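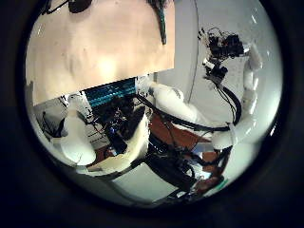
# Hiebert Chores – data card

Home Docs Data Tasks People
Search this project Go
Last updated: Sep 15, 2022

## What you'll find in it

Welcome, and thank you for reading the card before downloading! Hiebert Chores is a set of 500 recorded attempts at ordinary housework and light shop work, all done by robot arms in our lab at Clusham. We started it in February, after a long lunch where Garnet Lapointe asked whether a machine could put away the lunch dishes yet, and the rest of us gave very different answers. The recordings are our slow, patient way of settling that argument (it isn't settled).

There are 6 tasks. Four come from the home and two from the shop floor:

- towel: fold a hand towel and set it on the pile
- dishes: move cups and plates from a rack to a shelf
- wipe: wipe down a tabletop
- socks: find matching socks in a small heap
- bins: sort bolts and washers into bins
- label: peel a label and stick it on a carton

## How it was recorded

Video comes from a small wrist camera with a very wide lens, so the picture is a circle with black all around it and straight things look bent near the rim. Expect to see a good deal of robot in the view – white arm segments, a black hand, and plenty of black cable. We did not crop any of it out. If your model wants a flat picture, run `flatten.py` first, and please keep the round originals too, as the edges often hold the most useful part of a reach.

Each attempt has a video, a joint log and a short note typed by whoever was at the controls. Maëlle Penner wrote most of the notes, and they're worth reading for their own sake.

## So, can they do chores?

Some of them, some of the time, with a person nearby. Wiping went well from the first week. Bins went well once we slowed the hand down. Towels come out folded, though you might want to refold them before company arrives. Socks are still a mess, and label is worse; we allow 3 tries per attempt and often used them all.

## Known problems

- The joint log can lag behind the video in the dishes task. Use the `offset` column.
- Notes marked "Vamstead" use our older scoring sheet, with 2 grades in place of the current scale.
- Lighting changes between sessions, and bright spots on pale surfaces can wash out small objects.

## Using it

Research and teaching are both fine. Please credit the Masier group, and open an issue if a file won't load.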